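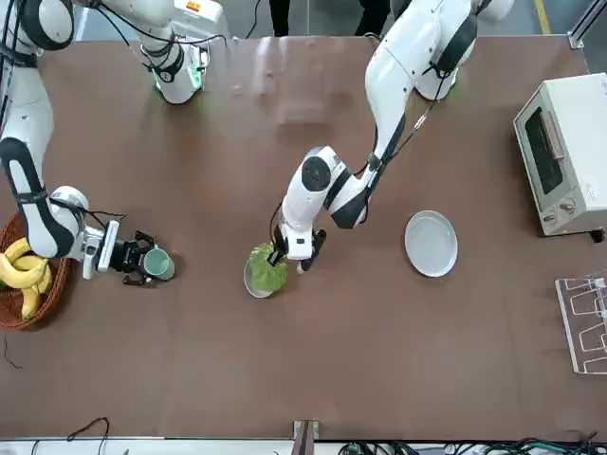

Both arms on the go at the Okden test table, with mug and lettuce.

Kitchen news, quickly, before the February issue closes

Lots of you asking what is going on with the robots and whether the canteen at Kestimgate is getting them. Short answer – yes, in part, and not all at once. Longer answer from Hedvika Hudec, who runs the kitchen and has been over to Okden to see for herself.

The system is called Nina. Two arms, one table. For now it's learning the small jobs: cups, bowls, putting greens in a dish, moving things out of the way so somebody else can get on. No knives. No hot pans. Hedvika asked about knives twice and got the same answer both times.

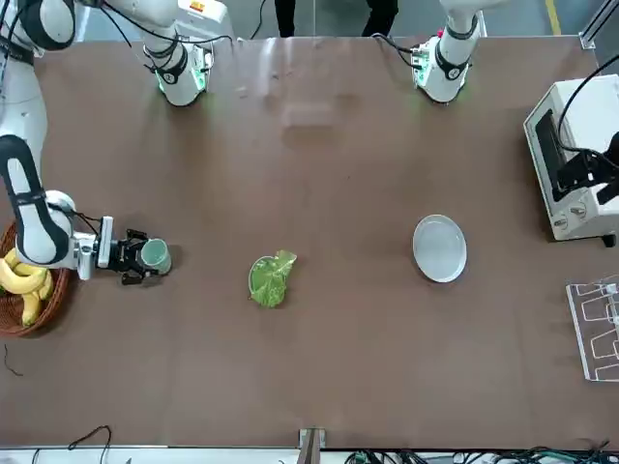 Who is affected: the 7 people on the early prep shift, first of all. Nobody loses hours, that is in writing and Valter Ekström has the letter if you want to read it. What changes is the start. Tray laying goes to Nina from 6.30, so prep comes in at 7 and not at quarter past 6. Same pay. Kvido Hubáček says he has been getting that bus for 17 years and won't know what to do with himself.

We lay 276 trays on a normal day. Nina won't do all of those to begin with, it is slow, everyone who's been to look says it is slow. Chiharu Nomura reckons she could do three trays while it thinks about one. Fair enough. But her wrists have been bad since the autumn and she'd be glad to have the cups taken off her, she said that too.

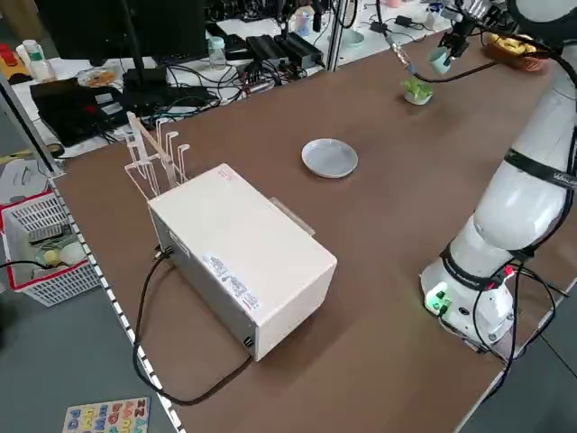

Training is two afternoons each, paid, in the small meeting room and then at the table. You'll learn how to start it, how to stop it, and what to do when it drops somthing. Zdeňka Lukáč is doing the rota. Please do not all ask for the same afternoon. Anyone on nights, tell Zdeňka and she will sort a morning.

Two things people are still not happy about. One, who wipes down the arms – cleaning say it's kitchen, kitchen say it's maintenance. Valter is chasing. Two, the noise, which we can't answer untill it is in the actual room with the extractor going.

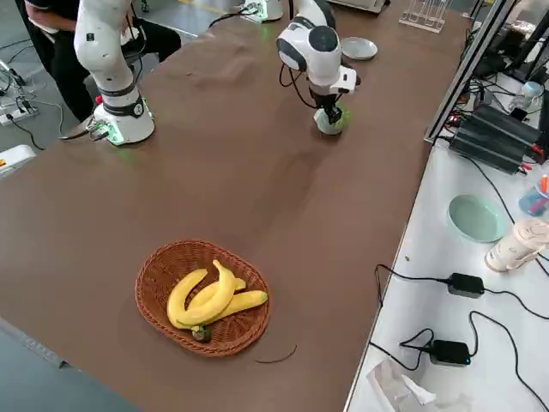
Space is the other worry. The plan from Prorance puts Nina along the back wall, where the bread racks are now, and it needs more room than you'd think. Hedvika wants a second surface next to it, same as at Okden, where the white table alongside has the power adapters and the pens and a paper cup on its side. Ours will be for clean crockery only, she says, and no drinks on it. Bread racks move nearer the door. If you have a better idea for the racks, draw it on the plan by the lockers, in pencil please.

Next visit to Okden has 3 places left. Names to Zdeňka by the end of the month, flat shoes, bring your pass.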